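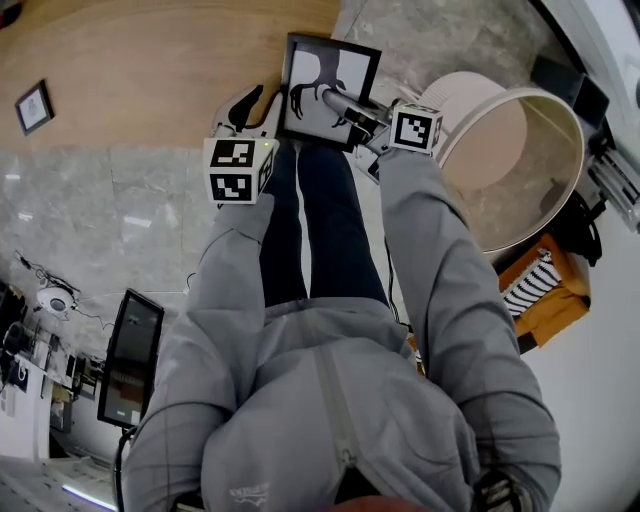

Figure 3. Framed-print task, head view. Both hand-held grippers with marker cubes.

4.2 Comparing the two finger sets

Same task for both sets: pick up a small framed print, hold it with two grippers, turn it, put it down. We picked frames because the border is thin and stiff and the grip has to land in the right place. Set A is the stock Stekar finger. Set B is the Titico finger, longer, softer pad. Housing, trigger and marker cube unchanged between sets, so any difference should come from the fingers — or from the operator, see 4.4.

We kept 3,765 episodes after cleaning, 2,103 of them with set A. The split is uneven becuase set B arrived in April and the Stokton site had already started. Episodes where the marker pose dropped out for more than 400 ms were thrown away before any scoring. 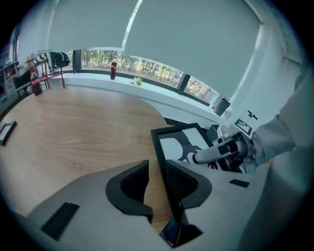 Slips were scored by hand from the wrist video. A slip is any visible movement of the border against the pad after both fingers close. Mi-kyung Song did the first pass, a second rater did a subset, disagreements settled by watching again together. Set A slipped more during the turn, less during the pickup. Set B the other way round. Not what we expected. The softer pad seems to catch on the table when the operator comes in low, and then the frame gets nudged before the grip is closed.

Pose tracking was the bigger headache. With the two grippers close together one cube can hide the other from the head camera, and the wrist view has to carry the estimate alone. We tried the filter from the Wang controller and a plain moving average over 5 frames. 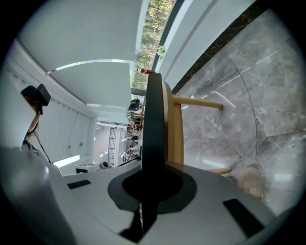 The moving average was good enough for slow moves, lagged badly on the turn. The Wang filter kept up but overshot when a cube came back into view after a long gap. We used the filter for everything reported below, same settings for both sets. Wide lenses were recalibrated at the start of each session, not between finger swaps, wich may add a small offset to the set B numbers. Not corrected here.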